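Egan district sees jump in old computers turned in

Dec 2, 2020

EGAN – Residents dropped off 831 old computers at the Bravgate transfer station in October, the district said, up from 2 full truckloads the whole summer before. Staff there say the pile is still growing and they want people to slow down a bit. Or at least call first.

Most of it is desktops. People stuck at home cleaning out basements, closets, the spare room that had to become an office. Also a lot of monitors, which the station can't take untill January.

"We had cars back to the road two mornings in a row," said Rostam Nouri, who runs the drop-off side at Bravgate. "Folks were patient. Mostly."

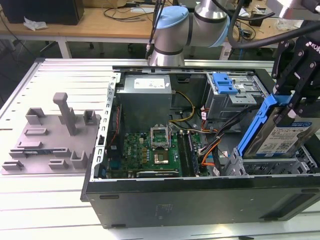 Drop-off is free for Egan and Letamden households with proof of address. A utility bill works, so does a license. Businesses pay by weight and have to book. Limit is now five items per car, down from ten, and that starts right away.

Nouri is asking people to wipe their files before they come, or take the drive out and keep it. The station doesn't do it for you at the window and won't hand out certificates. Printers go in the other bin – the green one by the scale – with the ink cartridges out. Batteries separate, in a clear bag, tape over the ends.

Some of the money question got settled last week. The district board voted to put $998 toward more shelving and a second canopy over the drop-off lane, after a long back and forth over whether it should come out of the roads budget. It won't. Board member Áine Conneely had pushed for more.

"It's a start but it's a canopy," Conneely said. "What we need is another person out there on Saturday hours, and that's not in this vote."

She plans to bring staffing back up when the board takes up next year's budget. A public comment period will be open by mail and email, no in-person meeting for now.

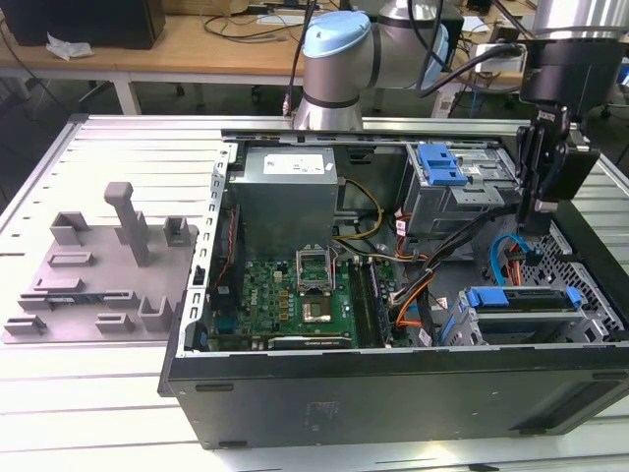

A desktop computer with its side panel off.

Letamden had its own drop-off until last year, when the lot behind the old Guteo store was sold. Since then everybody drives to Bravgate. A petition to bring it back has nearly 1028 signatures, according to the residents who started it, and they want to turn it in before the holidays. The new owner of the lot did not return a call.

Winter hours at Bravgate are 8 to 3, closed on holidays. Masks required at the window, stay in you car until waved up. TVs are still $15 each, cash or check only. The station's phone line is staffed mornings; leave a mesage after noon.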